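4.3 Cable snags during bag packing

The most interesting fault in our trials had nothing to do with grasping. Of the 60 stops logged in July, 41 came from the purple cable on one of the arms pulling tight as the forearm reached across the table. The joint controller read the extra load as a collision and froze both arms, often right over the open bag!

We were delighted to find such a clear pattern. The stops cluster at long reaches, where a loop of cable has little slack left between clips. Mudaliar first spotted this while replaying episode 3251, in which the torque on the elbow climbs well before the gripper gets near anything it could hit. The Vallholm planner knows the shape of every link but has no model of the cable, so it happily picks poses that the cable cannot follow.

Figure 3 shows the cell at work, with the left arm stretched over to the gift bag. Section 4.4 tests three new clip layouts on these same reaches. 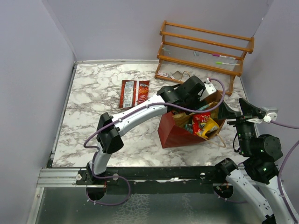

Figure 3. The two-arm packing cell, with cables clipped along the left arm.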